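《自动化导论》课程项目报告:Marance开放日参观记

一、怎么会选这个题目

这门课的期末项目有两个方向可以选,一个是自己搭个小东西出来,另一个是找一家做自动化的单位去看,看完写报告。我们组一开始报的是搭东西,想做一个自动浇花的装置,结果泵漏了两回水,宿舍地板起了泡,宿管阿姨上来看了一眼没说话,比骂我们还难受。于是第二周我就厚着脸皮去找助教改题目了。助教翻了翻表格说,参观那边还有名额,六月Marance有开放日,你们去不去?当然去啊!

Marance在Tetow,从学校坐区间车过去要换一趟,下车以后沿着河边走一段就到了。公司本来在Sovarberg市中心,后来地方不够用才搬到那边的旧印刷厂里。我之前对它的印象只有一条,就是学长说他们食堂的汤很好喝(这一条后面会核实)。去之前我查了一下,他们主要做给中小工厂用的搬运和分拣,这几年又开了一个叫Toom的项目,让机械臂学着处理家里和办公室里的日常东西,杯子、抽屉、台灯、毛巾之类。老师在课上讲的几乎全是工业现场,节拍啊、夹具啊、安全围栏啊,所以我一看到Toom就觉得这个有意思,跟课本不太一样,正好可以拿来对照。

先交代一下这份报告怎么写的。老师要求每个人独立成文,所以同组另外两位写另外两份,我们看的是同一个开放日,写出来不一样很正常。我负责的部分是下午的Toom演示,上午的车间部分我也写了,但是写得少。笔记是当场记在手机上的,有些地方打错字打得我自己都认不出来,回来以后对着同组同学的录音补了一遍。凡是我没听清、后来也没补上的,我会直接写没听清。

二、去的路上和上午

开放日在星期一,这个时间安排得挺怪的,一般不都放周末吗?后来接待的人解释说,周末设备不开,来了也只能看停着的机器。这么一说我就懂了。那天早上我们坐的是8点多的车,车上全是去上班的人,我们三个背着书包抱着一袋子面包站在门边,特别像去春游的。

进门先签到,然后每人发一个胸牌和一双鞋套。我那双鞋套有一只是破的,走了没多久就套到脚踝上去了,整个上午我都在低头扯它。同一批参观的一共27个人,有别的学校的学生,有几位带着孩子的家长,还有两位看起来是来谈生意的,全程站在最前面问价钱。

带我们上午参观的是Rasmus Sepp,他在Marance管现场调试。Rasmus说话特别快,而且喜欢一边走一边倒着讲,就是脸朝着我们、人往后退那种,我一直担心他会撞到什么东西,结果他对地形熟得很,到门槛的地方自己就抬脚了。他先带我们看了包装线,一台四轴的机器把小纸盒从传送带上抓起来码进大箱子里。我们课上算过这种线的节拍,算的时候觉得好枯燥,站在旁边听那个声音就完全是另一回事了,咔、嗒、咔、嗒,听一会儿人会跟着点头。

我问Rasmus这条线每分钟能码多少盒,他说现在设在33盒,还能往上加,但是加上去以后纸盒的边角容易被吸盘扯歪,客户更在意这个,所以就停在这儿。我把这个数记下来了,因为跟我们作业里算的理论值差得挺远的。作业里我们组算出来是62盒,还拿了满分呢!回来的车上我们三个就在讨论这个差距从哪里来。我的想法是,作业里默认来料永远是整整齐齐的,间距一样,朝向一样,抓取一次就成功;真正的线上纸盒是从上一道工序掉下来的,有歪的、有叠着的,视觉要先看一眼,看完还要等,等完还有抓空重来。另外作业里的加速度用的是样本上的最大值,谁家的线会天天跑最大值呢。这一段我觉得可以给下一届的同学当个提醒:算出来的数先别急着高兴,最好找一条真的线去站一会儿。

Rasmus还讲了一件事我印象很深。他说有一回客户打电话说机器每天下午都会停,固定那个时候,上午从来没事。他们远程查了好久,程序没问题,气压没问题,最后他自己开车过去,在线旁边坐了一整天,到了下午太阳从高窗照进来,正好照在光电开关上。后来就在那儿挂了一块纸板,据说现在还挂着。旁边那几个小朋友听到这里笑得不行,我也笑了,然后赶紧记下来,因为我们浇花装置的那个光敏电阻当时也是下午乱报,我一直以为是代码的问题!

上午还看了一个换夹具的工位和一个备件仓库,这两个地方我记得少。换夹具那里人太多了,我站在后面只看到别人的后脑勺。仓库里有一面墙全是各种规格的气管接头,按颜色分盒子装着,同组的同学对着那面墙拍了好多张,说要发给她爸看,她爸就喜欢这种。

三、中午

汤确实好喝。是一种加了莳萝的土豆汤,面包随便拿。学长没有骗人,核实完毕。

吃饭的时候我们跟另外一个学校的几个同学坐在一起,他们是学护理的,一开始我还纳闷学护理的来看机械臂干什么。聊了才知道,他们老师让他们来看看以后病房里可能会出现什么样的机器,回去要写使用者角度的意见。我觉得这个作业布置得真好。她们问的问题跟我们完全不同,比如一个女生问,如果机器要帮病人关床头灯,它伸手过来的时候会不会挡住病人的脸?会不会吓人?我上了一个学期的课,从来没想过吓不吓人这件事。我们想的都是够不够得着、会不会碰撞、奇异点在哪里。

这个问题下午她真的拿去问了,后面会写到。

四、下午:Toom的演示

下午分成三批轮流看,我们是第二批,前面一批还没出来的时候就在走廊上等。走廊墙上贴着Toom项目的任务列表,打印在普通的纸上,用胶带粘的,有的已经卷边了。每一条都写得很短,开抽屉,挂杯子,叠毛巾,开灯关灯,插拔插头,把笔放进笔筒。后面用手写标着状态,有的画了勾,有的画了问号,还有一条被划掉了重新写,又被划掉了,看着好心酸。那条是叠毛巾。

负责这一块的是Liis Ķēniņš。跟Rasmus正好相反,她说话很慢,一句说完会停一下,看看大家有没有跟上,然后再说下一句。她开场就讲,今天演示的东西都还在做,你们看到的时候可能成功也可能失败,失败了我们就一起看看是怎么失败的。我当时就觉得这场会好看。

第一个是挂杯子,这个比较顺利,机械臂过去夹住杯把,提起来,挂到架子的钩上,松开,回去。孩子们鼓掌了。Liis说这个任务做得最久,所以最稳,大家不要被它骗了,觉得后面的也都这么容易。

第二个是抽屉,拉开没问题,推回去的时候抽屉歪了一点,卡住了。机械臂停了一下,又推了一下,还是卡着,然后就放弃了,自己退回去了。Liis走过去用手指把抽屉扶正,顺手推上。她说你们刚才看到我怎么推的吗,我是先往左边带了一点点,然后才往里推。我们都说没看到。她说对,我自己要是不特地去想,我也不知道我往左边带了。我觉得这句话可以拿来当整份报告的题目,不过老师说题目要写清楚单位名称,所以算了。

第三个就是台灯。我花了比较多的篇幅写这一个,一个是我离得近,看得最清楚,再一个是它跟课上讲的东西能对得上的地方最多。

任务说起来特别简单:灯放在桌上,机械臂把它打开,或者把它关掉。Liis先让我们猜哪一步最难。有人猜是识别灯,有人猜是找开关,我猜的是用力的大小,我想的是按轻了不动,按重了灯会滑走。那两位谈生意的先生里有一位说,灯泡会烫,怕烫坏夹爪。Liis笑了,说大家都说对了一点,不过让他们头疼最久的是光。灯一亮,相机看到的桌面就跟刚才完全不是一张桌面了,灯下面白花花一片,什么细节都没有,旁边又跟着暗下去。他们最开始收集的数据几乎都是灯关着的时候开始的,所以机器学会了开灯,但是不太会关灯,因为亮灯的画面它见得少,一见就犹豫。 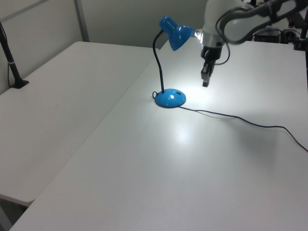
她接着讲他们后来怎么处理。一个办法是把相机的曝光锁死,不让它自己乱调,这样起码亮就是亮、暗就是暗,前后一致。另一个办法更笨一点,就是多收亮灯开头的数据,灯头朝左的、朝右的、压低的、抬高的,桌子上的光斑大的小的都来一些。我问她哪个办法管用,她想了一下说,第二个,笨的那个。然后又补一句,第一个也得做,不做的话第二个收多少都填不满。

收数据这件事我原来是没有概念的。课上讲示教的时候,就是拿着示教器把点一个一个存下来,回放的时候机器走一模一样的路。Toom这边完全是另外一种做法,是人在旁边遥控着机械臂把任务做一遍,相机和关节的数据一起录,录很多遍,再拿去训练。重点在于每一遍都要有点不一样。Liis说新来的人最容易犯的毛病就是越录越熟练,录到后面每一遍都像复制的,动作漂亮极了,但是没什么用。她会要求大家录一阵就站起来,把东西挪一挪,转一转,再坐下。她自己也会走过去故意把灯推歪一点,大家看到她走过来都很紧张。

有一位家长问,那为什么不把灯固定在桌上呢?固定住,机器不就每次都能按到了吗。我觉得这个问题特别像我们老师会在课上问的。Liis说,可以的,要是客户的灯是固定在桌上的,他们就会用Rasmus那边的做法,便宜又可靠,没必要上Toom。然后她指了一下窗外停车场的方向,说可是您家里的灯,昨天跟今天在同一个位置吗?那位家长想了想说,不在,我家的猫会推。大家都笑了。

接下来是实际操作,我把看到的过程写一下,顺便把我看的时候脑子里想的也写进来。

第一次是关灯。机械臂先从上面慢慢移过来,到了灯罩旁边停了一会儿。这个停顿挺长的,长到旁边的小朋友问妈妈它是不是坏了。Liis说没有坏,它在想,这么说不太严谨,但是你可以这么理解。我后来追问了一句,这个停顿到底是什么,是在算路径还是在等图像?她说都有一点,模型是一小段一小段地给动作的,给出来的一小段如果前后对不上,看起来就会像在犹豫,有时候会在原地来回轻轻地晃。我仔细看了看,真的有在晃,幅度很小,要盯着指尖才看得出来。停完以后它往底座那边去了,按下去,没关掉。按偏了。它抬起来又按了一次,这次灯灭了。全场鼓掌,比挂杯子的时候响多了!

第二次是开灯,一次就成功,快得我都没来得及把手机举起来。

第三次又是关灯,Liis让一个小男孩上去把灯换了个方向。小男孩非常认真,转了一点,退后看看,又上去转了一点。这次机械臂过去以后停得更久,然后往灯罩的方向靠,越靠越近,Liis就按了停止。她说再往下走要碰到灯罩了,碰到不会怎么样,这个灯被碰过无数次,可是今天有小朋友站得近,就不让它碰了。我注意到她的手从头到尾都放在急停按钮旁边,一次都没有拿开过,讲话的时候也没有,有人递水给她的时候她用另外一只手接的。

这里可以跟课上第九章联系一下。老师讲安全的时候给我们看过一张很长的表,风险等级乘以暴露频率什么的,我考完试就忘得差不多了。但是我觉得我不会忘记那只一直放在按钮旁边的手。Liis说他们实验室的规矩是,谁负责看着,谁就什么别的都不能干,不能看手机,不能帮忙搬东西,也不能自己去扶一下要倒的杯子。杯子倒了就倒了。

五、电线的问题

这一节本来应该放在上面,写着写着太长了,就单独拿出来。

我问Liis,灯的电源线怎么办。我会想到这个是由于浇花装置的惨痛教训,我们那时候什么都想到了,就是没想到管子和线会缠在一起。她一听就说,这个问题好,然后从旁边拖了一把椅子坐下来了,我就知道有故事。

她说最早他们是把线藏起来的,从灯后面直接绕到桌子下面去,桌面干干净净,录出来的画面特别清爽。数据录完训练好,演示也很顺利。然后有一天别的组借了那个灯,还回来以后随便一放,线就横在桌上,结果机器的表现一下子差了一大截,有一次还夹着线往上提,整盏灯都跟着动了。他们才意识到,线在机器眼里也是画面的一部分,以前从来没有出现过,突然出现它就不知道该怎么办。从那以后他们就不藏了,线爱怎么摆就怎么摆,直着的,弯着的,打个圈的,每次摆得不一样最好。

我觉得这一点很适合写进报告的讨论部分。我们平时做实验,习惯是先把桌子收拾干净再开始,拍照交作业也要把线理整齐,老师还会因为这个加分。可是对于Toom这种要到别人家里去干活的机器来说,收拾得太干净反倒会害了它。那么在课程实验里能不能有一次是故意不收拾的?这个建议我已经写在课程反馈里了,不知道会不会被采纳,大概不会,实验室管理员会第一个反对。

同组的同学听完这一段问了另外一个问题,她问,那机器知道那根线是线吗?Liis停得比平常还久,说,看你怎么定义知道。它没有一个地方写着这里有一根线。可是如果训练得够好,它会绕开,或者不去夹。那它算不算知道呢?然后她就反过来问我们。我们三个互相看看,都没答上来。旁边那位学护理的女生说,我们带的病人里也有这样的,问他这是什么他说不出来,递给他他会用。Liis听了以后特别高兴,还让她再说一遍,拿笔记下来了。

六、会不会吓人

中午那个问题,学护理的女生在提问环节问了出来。她问得很具体:如果这只手要从病人上方过来关灯,病人躺着,它从右上方下来,停在脸旁边晃,病人会怎么想?

现场静了一会儿。Liis说他们现在还没有做到病房那一步,离得还很远,所以她不想装作有答案。但是她讲了一个内部的小插曲,说他们公司的财务有一次过来找人签字,机械臂正好在空中停着,她从旁边走过去,机器刚好开始动,她吓得把文件夹扔了。机器离她还有很远,完全碰不到的,速度也很慢。从工程的角度看这一切都合格,可是文件夹就是飞出去了。后来他们在动作开始以前加了一个很轻的提示音,大家一开始嫌烦,习惯以后又离不开了,有一次提示音坏了,所有人都觉得浑身不对劲。

Rasmus当时也在后面听,他插了一句,说工厂里的工人从来不怕机器停着,怕的是机器停着以后突然动。所以他们现场的警示灯都是先闪再动,间隔要够一个人转身走开。两边做的事情差那么多,到这个问题上办法居然差不多,我觉得挺有意思的。

我们班讨论人机协作的时候,老师给的定义是力和速度要限制在一定范围里。现在我会想再加一条,就是旁边的人要能猜到它下一步要干什么。加到哪里去、怎么量、单位是什么,我不会。写在这里算是一个没做完的想法。

七、自己上手

最后每一批可以选几个人去试遥控。我举手了,举得特别高,被选中了!

遥控用的是一个小的主手,拿在手里比我想的轻,捏一下,那边的夹爪就合上。任务是把一支笔放进笔筒。我看前面那个小朋友做得那么轻松,心想这有什么难的。结果我一上手就发现我不会看深度。我明明觉得已经到笔的上面了,捏下去,什么都没有,夹爪在笔的前面一点点的地方合上了。再来,这次又过头了。第三回终于夹住,提起来,笔是斜的,进不去笔筒,在筒口上敲来敲去,像在敲门。后面排队的人开始笑,同组同学在录像,我已经要求她删掉了,她说删了,我不信。

那个小朋友大概9岁,在旁边给我出主意,说你不要看那个手,你看那个影子。影子和笔碰到一起的时候就是到了。我照着做,真的一下就对上了!最后笔还是放进去了,虽然是掉进去的。

Liis后来跟我说,看影子这一招他们录数据的人也在用,是自己摸索出来的,谁也没教过谁。她还说这又带来一个新麻烦:人如果靠影子来判断,那么光源一换,人的动作也会跟着变,录出来的数据里就带着这个习惯。台灯那个任务就特别明显,灯自己就是光源,灯一亮影子全跑了,操作的人也得重新适应,手会慢下来。所以亮灯的数据里面,人的动作本来就比较犹豫。那机器的犹豫里面有多少是跟人学的?她说他们还在看,没有结论。

我回来以后把这一段想了好几遍。课上讲误差,讲的是编码器的误差、减速器的间隙、温度的漂移,都是机器自己身上的。人的犹豫居然也能变成误差传进机器里去,这个我真是第一次听说。

八、和课程内容的对照

老师要求至少对照课程里的几个知识点,我把前面散着写的收一收,有的在上面已经讲过了,就不再重复过程。

关于节拍。包装线的实际值和我们作业里的值差得很多,原因主要在来料和视觉等待上。我回来以后把作业的表格翻出来,给抓取加了一个失败重来的概率,又把加速度降下来,重新算了一遍,跟Rasmus说的数就靠近多了,还是偏高,我估计是少算了吸盘建立真空的时间。表格附在提交的压缩包里,公式写得比较乱,请老师多包涵。

关于示教方式。包装线用的是存点回放,路径固定,改一个产品就要重新存。Toom用的是遥控录制再训练,路径每次都不同,改一个任务要重新收一批数据。我原来以为后面这种是前面那种的升级版,看完以后觉得两者各有各的地盘。纸盒永远是那个纸盒,灯今天在这儿明天在那儿。Rasmus讲到这一点的时候态度也很平和,他说他不担心Toom来抢他的活,他比较担心Toom来抢他的工位,因为他们每次都说只借一天。

关于传感器。上午的光电开关被太阳照到,下午的相机被台灯照到,我们浇花装置的光敏电阻被宿舍窗户照到,三件事放在一起看还挺好笑的。以前做实验我从来不记录光照,就记温度和电压。以后会记。

关于末端执行器。包装线用的是吸盘,Toom用的是两指夹爪。我问过为什么不用更像手的五指,Liis的回答是坏得快,而且现在两指能做到的事情都还没有做完。她说开关灯的时候两根手指并在一起,就当一根用。我听了以后回宿舍用铅笔试着按台灯开关,按得到,但是的确不太好使劲,换成橡皮那一头就好多了。不知道他们有没有试过在指尖上贴软的东西,当时忘了问。

关于安全。停止按钮旁边的那只手我已经写过了。再补充一个细节,参观的时候地上有一条黄线,孩子们总想踩过去,工作人员没有大声喊过,都是蹲下来跟他们说话。每次有人过线,Liis就把演示停下来,等人退回去再继续,哪怕机器正做到一半。所以那天下午的演示时间拖得很长,第三批的人等得有点久。

九、做得不够的地方

提问的时候我太激动了,好几个问题都没有听完回答就去想下一个,所以笔记里有些地方只有问题没有答案。比如我问了一盏灯要录多久的数据才够用,录音里她的回答刚好被掌声盖住了,我听了很多遍也没听出来,写邮件去问,目前还没有回信。等收到了我再补交一页。

另外我没有看到叠毛巾。走廊上那条被划掉两次的任务我惦记了一下午,结束的时候特地跑去问能不能看一眼,Liis说今天不行,毛巾拿去洗了。我也不知道这是真的还是委婉的拒绝。

还有就是我们去的是开放日,看到的是他们准备好给人看的部分。虽然他们很大方地让我们看了失败,但是平时真正一天下来是什么样子,我没有看到。Rasmus说如果愿意的话,可以申请秋天的短期实习,在线旁边坐着看一天,他说这个是最无聊也最有用的。我已经把申请表要来了,填到推荐人那一栏停住了,老师如果看到这里,我下周答疑时间会来找您。

十、回来的路上

回程车上我们三个都很累,但是又睡不着。一个在重算节拍,一个在给她爸发气管接头,我在手机上写这份报告的开头,写了删删了写。过河的时候天还很亮,六月嘛。对面座位上有个人在看书,太阳照得刺眼,他就把书往旁边歪了歪,换了个角度接着看,头都没抬。我盯着他看了半天,想的是这个动作要录多少遍。

到宿舍以后第一件事,我把窗台上那个光敏电阻拆下来,在旁边挂了一块纸板。到现在下午没有再乱报过。泵还是漏的,这个另外想办法。

谢谢Marance的Rasmus Sepp和Liis Ķēniņš那天的接待,也谢谢那位教我看影子的小朋友,很遗憾忘了问他叫什么。鞋套我洗了一下留着了,破的那只也在。

附:提交的压缩包里有节拍重算的表格、当天的录音文字稿(不全)、走廊任务列表的手抄版。手抄版里有两条我的字太潦草,同组同学认出来是挂杯子和插拔插头,以她的为准。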